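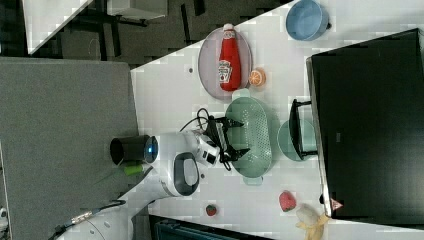 2018-03-28

Long one today. Keegan had me on the colander again, the green one, and I swear I know every hole in it by now. I used to sort the Oltier returns by hand with Josée Gagnon — 26 trays a shift, gossip the whole way — and now I reset the table and watch the arm have a go.

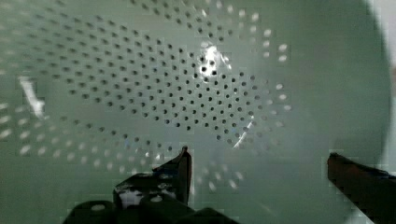 1 min read

The shiny plastic gives me fits, all that glare! Josée moves over to Kasinton in May and she's thrilled (better hours, no lifting). I'm happy for her, mostly. My wrists don't hurt anymore and I got a raise, so I can't grumble much, but lunch is pretty quiet. Perron wants me trained on the second arm next — 3 evenings, paid. I said yes before I'd thought about the bus.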